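4. Connecting the Breltik Base Unit to Your Home Network

Read this section before plugging in the base unit. Satellite units are covered in section 5.

4.1 Placing the unit

1. Choose a spot within reach of a wall outlet and the line from your internet provider.
2. Leave the vents on both sides clear.
3. Set the unit upright. The antennas are inside the case and do not need adjusting.

CAUTION: Use only the power adapter supplied with the unit. Other adapters may fit the socket and still damage the board.

4.2 First start

1. Connect the gray network cable to the port marked WAN.
2. Connect the power adapter. The status light blinks amber.
3. Wait until the light stays green. First start can take up to 600 seconds while the unit loads its settings.

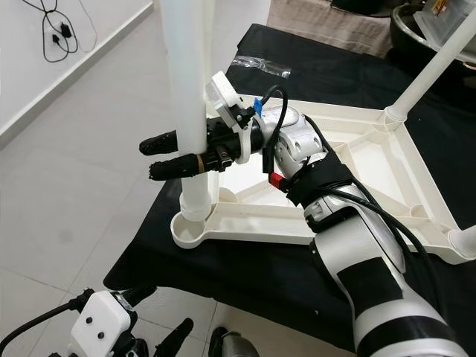 4. On a phone or computer, join the network named on the label under the unit.
5. Open the Nastatis setup page and enter the code from the same label.
6. Enter a new network name and password, then select Save. All devices disconnect and must be joined again with the new password.

NOTE: If the light is still amber after first start, unplug the unit, check the WAN cable at both ends, and repeat from step 2. A red light means the provider's modem is not answering. Restart the modem first, then the base unit.

4.3 Changing the channel

The unit picks a channel at each restart. To set one by hand, open Radio, turn off Auto, and select a channel from the list. The change applies to the 2.4 GHz band only. Settings saved under firmware 208 or older are cleared by the update and must be entered again.
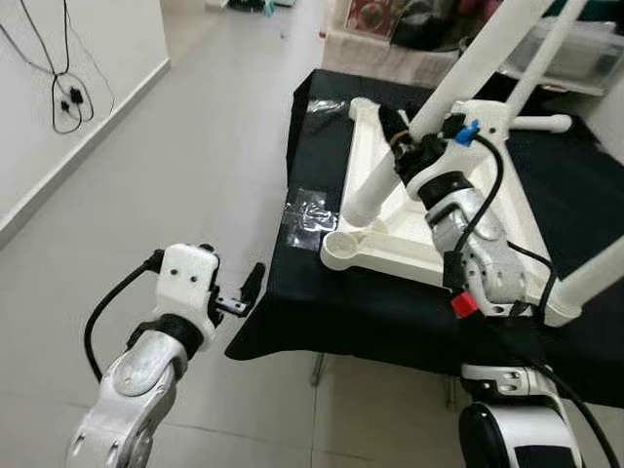
Does the base unit have to be restarted after a channel change?

The new channel takes effect when you select Save, and connected devices rejoin within a minute. A restart is needed only after a firmware update.

4.4 Resetting

Hold the recessed button until the light turns off. All saved settings are erased, including the network name and password.

Section revised 02/08/2020, J. Teuber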